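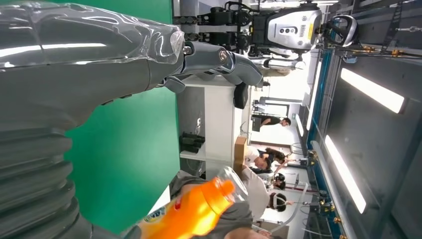

I have lived in the same house in Flidcombe for 21 years, and until August I had never seen the back wall of the cabinet under the kitchen sink. I assumed there was one. Between me and it stood every cleaning product I had ever bought, used once, and felt too guilty to throw out. I'm weak for packaging, is the trouble. An orange plastic bottle like the one up there, with yellow and blue printing on the label, would get past me in any store in the state. I wouldn't even need to know what was in it. Put a plain clear bottle next to it and I'd walk by without slowing down, which may be why I have owned four kinds of oven cleaner and never any vinegar.

The cabinet came up only on account of the faucet. It had started dripping in the spring, in that polite way where you can ignore it if you run the dishwasher, and by summer it had quit being polite. To get at the shutoff valve I had to empty the cabinet. I gave myself half an hour before dinner. I ate a bowl of cereal at ten that night, sitting on the kitchen floor among the bottles like somebody who had survived a very clean shipwreck.

Most of what came out of there I could explain. The silver polish was from the year I inherited a tray. The tray is in the attic and is black. The leather conditioner was for a couch we gave away before I'd read the instructions. The wood soap was a good idea, I stand by it, and I may yet use it. There was a spray for getting candle wax out of tablecloths, and I don't own a tablecloth. I have owned candles, so I suppose I was meeting the product halfway.

Then there was the Prurnarex. If you've never had any, it's a gray paste that comes in a flat tub, and I bought it at a table in the Mapplebeck mall from a man who rubbed it on a penny until the penny looked like jewelry. He was so happy about the penny. I had nothing at home that resembled a penny, apart from pennies, and those I was content to leave as they were. I bought the big tub. It had set hard as a hockey puck at some point in the last decade, and a spoon had been shut up in there with it. I'd been wondering about that spoon.

Behind the Prurnarex was the floor wax, and behind the floor wax was a second, older layer that I can only describe as geological. Labels had gone brown or slid off. One jug had no label at all, just a strip of masking tape with NO written on it in my handwriting. I have no memory of writing it. I did as I was told.

You'd think the hard part would be admitting you don't need two bottles of grout brightener when your house contains a single patch of grout. That went fine. The hard part was finding somebody willing to take it. You can't pour most of this stuff down the drain, or at least you shouldn't, and I've read enough about our creek to feel bad about it. You can't put it out with the trash. The shelter in Mapplebeck will take unopened cleaners, and I had one of those, and I was very proud handing it over.

For the rest there is a county drop-off, and it comes to Flidcombe twice a year. It sets up in the lot behind the old feed store and they'll take up to 50 pounds per household, paint included. We are a town of 3,435 people according to the sign on Route 9, and I believe all of us were in line. I got there at eight in the morning with a window down and the trunk full, feeling virtuous. By nine I'd had time to look at what everyone else had brought, and I felt a good deal better than virtuous. The pickup ahead of me had what looked like a whole garage in the bed. The woman behind me had one can of hair spray standing up in her passenger seat with the belt across it.

There's a sort of fellowship in that line. People get out and lean on their doors. They look at your boxes and then look away, the way you do at the doctor's. A fellow in rubber gloves wanted to know what was in the masking tape jug, and I told him all I knew, which was the one word. He nodded and put it in a drum by itself. I thought that was tactful.

So that was that, and I drove home with an empty trunk and stood and admired my empty cabinet. The back wall is pink, by the way. Somebody before us painted the inside of a sink cabinet pink, and then, I assume, filled it up with bottles like a normal person. There was also a hole where the drain pipe goes through, big enough to put my fist in, and that cleared up a question we'd had two winters ago about mice.

I stuffed the hole with steel wool and put a plate over it. I fixed the faucet too, or I replaced the cartridge and the dripping stopped, and I'm not going to poke at it any further. Then I did the thing everyone who has ever cleaned out a cabinet does, and went online to buy something to put in the cabinet.

Gindora makes a sliding two-level rack that fits around the pipes, supposedly, and the reviews for it are written by people who seem to be in love. I had it in the cart. I had it in the cart overnight, with a set of matching refill bottles and a sheet of waterproof labels with leaves on them. Around breakfast it occurred to me that I was about to spend more on keeping the dish soap than I had ever spent on dish soap. I took out the labels. An hour later I took out the bottles. The rack I ordered, and it doesn't fit around the pipes. It makes a fine place to stack cookbooks.

What lives under the sink now is dish soap, dishwasher soap, a scrubbing powder, a spray for glass, the wood soap (I said I stood by it), and a bottle of vinegar in a clear bottle so dull I keep thinking I'm out of it. The vinegar does nearly everything the other things did, slightly worse, and the kitchen smells like a pickle for ten minutes afterward. I have cleaned the coffee maker, the shower head, and the inside of the kettle. The kettle had scale in it like the bottom of a boat. I'd been drinking tea out of that.

I've made one rule, and it's that I have to finish a bottle before I buy its replacement. It sounds simple until you're in the store and there's a display at the end of the aisle, stacked up in a pyramid, lemon and something, bright as a school bus. I held one last week. I turned it over and read the back all the way through, including the Spanish and the part about goats. (It was not for use on or near goats.) I put it back and bought the bananas I'd come for, and I'd like that noted somewhere.

The bathroom cabinet is next. I opened it on Labor Day weekend for a look and a bottle of calamine lotion rolled out and broke the soap dish, so I closed it again. There's a drop-off in the spring, and they take medicine at that one, and I've started looking for a box the right size. The spoon came out of the Prurnarex, too, after a night in hot water. It's the shiniest thing in the drawer.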